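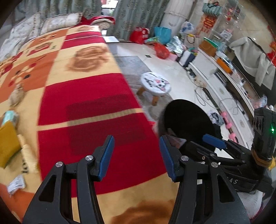

The man who sold mattresses for 13 years no longer believes most of what he used to say about them

He asked me to leave his name out, and after an hour and a half in a diner in Drasthorpe I could see why. He still knows people in the business. He still gets invited to a holiday party thrown by one of the chains. And he has a low opinion of nearly everything printed on the tag of a new bed, including a few lines he says he helped write.

I went in doubtful. People who leave a trade and then complain about it usually have something to sell, and I have read enough confessions from former insiders to know they often end with a link to a store. He has no store. He works for the county now, in purchasing, and the closest he comes to a bed at work is ordering cots for the emergency shelter. Still, I kept pushing him on how he knew what he said he knew, and his answers were uneven. Some of it he had seen himself. Some of it was guesswork, and he was decent enough to say so when I asked.

We started with the advice everybody has heard, that a mattress should be replaced on a set schedule.

"I said eight years to people my whole career," he told me. "I said it with a straight face. Then one day a customer asked me where the number came from, and I told her studies. She asked which studies. I went in the back and asked my manager and he said, 'Just say studies.'"

Did he ever find out?

"I looked. There's some research on people sleeping better on a new bed. Most of what I found was small, and some of it was paid for by people who make beds. That doesn't make it wrong. But you give somebody a new anything and ask them if they like it better, they're going to say yes for a month."

His own mattress is older than his marriage. He flips it when he remembers. When I pointed out that a person can be too stubborn to notice a bad back, he laughed and said his wife had made the same point.

The showroom test came up next, since every store tells you to lie down and take your time. He thinks it's close to useless. You are in your coat, the lights are on, a stranger on commission is standing by your feet, and your shoes are hanging over a strip of plastic.

"People would lie there two minutes and tell me it was the one," he said. "What they were telling me was that they were tired of shopping. Fridays after work were the best for that. They'd have bought the floor."

He said the order in which he walked people through the store mattered more than anything under the fabric. He took them first to a bed he knew was too hard, then to one he knew was too soft, and then to the one he wanted to move. I asked if that was a company method or his own. He said it was taught to him in his first week, in Mernunside, by an older salesman who had learned it selling recliners.

This part I believe, mostly because it matches what happened to me. I bought a bed a few years ago in exactly that order.

Then there is the matter of names. The same mattress, he said, would go to different chains under different labels with a slightly different cover, so that the promise to match any competitor's price could almost never be used. He brought up a line called Jumau that his store carried and a line called Sampaio that the place across the highway carried.

"I cut one of each open. Returns, headed for the dump anyway. I had a box cutter and nothing to do on a slow afternoon in February. Same foam, same layers, same order. One had a gray cover with a stripe and one had a white cover with a kind of diamond stitch. And one cost 187 dollars more."

I asked if he had kept a photo. He hadn't. I asked if he could be sure the layers were the same foam and didn't just look the same, given that foam comes in different densities you can't judge by eye. He thought about that for a while – longer than I expected – and then said no, he couldn't swear to it.

"I pressed on them. I'd been pressing on foam for a living. But no, I didn't weigh it."

So put that one down as likely and unproven. I did try to compare the two lines myself and got nowhere. The spec sheets use different words for each layer, and the words don't mean anything. One lists a "comfort transition zone." The other lists a "responsive base lift." Neither lists a density.

He was at his most convincing on warranties, where there is paper to look at. He had brought one, folded in his jacket, and slid it across the table with his thumb on the paragraph he wanted me to read. The warranty covered sagging, but only past a certain depth, measured with nobody on the bed.

"Think about that," he said. "The dip you feel is the dip when you're in it. Foam comes back up when you get out. You can have a bed that folds you like a taco and it measures fine."

There was also a stain clause. Any stain at all could void the whole thing, even if the complaint was a broken spring at the other end. In his time on the floor he says he saw plenty of claims refused on a stain. That clause is also, in his telling, the reason stores push so hard on the waterproof cover at the register.

"That cover was where I made my money. The markup on the bed gets haggled down. Nobody haggles on the cover."

Are the covers bad? He shrugged. He owns one. He bought it at a discount store and it does the same job.

I had expected him to be kinder to the companies that ship a bed rolled up in a box, seeing as they put so much pressure on his old employers. He wasn't. He thinks the long home trial is better than the showroom, and he'll give them that. But he said the trial works for the seller because getting a mattress back out of a bedroom is a miserable job, and most people will put up with a so-so bed before they'll stand in the yard waiting for a pickup. When I asked what share of people send them back, he said he'd heard 9 percent. Heard from whom? From a guy at a trade show. We agreed that this was not much to go on.

He is harder still on the review sites. Many are paid when you click through and buy, and he doesn't see how a reader is supposed to sort the honest ones from the rest. I said a reviewer could take that money and still tell the truth. "Could," he said, and went back to his eggs.

Toward the end I got a little impatient with him. It's easy to knock things down. A person with a sore back still has to sleep on something tonight, and "they're all lying" is no help. I told him that, more or less.

He took it fine. What he'd do, he said, is first put a folded blanket or a cheap topper on the bed you have and see if a week of that changes anything. Check the frame, too. He used to send people home with a new mattress to put on top of a broken slat, and they'd be back in a month saying the new one sagged as well. He'd ask friends if he could lie on their beds, which he admits is an odd thing to ask. If the old one really is done, he'd buy from the middle of the price range from whoever has the easiest return terms in writing, and skip anything described as cooling.

"Cooling is a sheet of fabric that feels cold in the store because the store is cold," he said. "Give it ten minutes with a person on it."

I wanted to check that against something. I own one of those cooling pillows, and that night I put my hand on it for a while, then my face. It felt cold at first and then it felt like a pillow. One pillow proves very little. I also noticed that I'd slept on the thing for two years without asking.

On the way out he told me the chain he used to work for had just run its holiday weekend sale, with the big signs in the windows saying the prices would end Sunday. We drove past separately on Monday, November 27, 2023, the day we talked, and he texted me from the parking lot. The signs now said Extended.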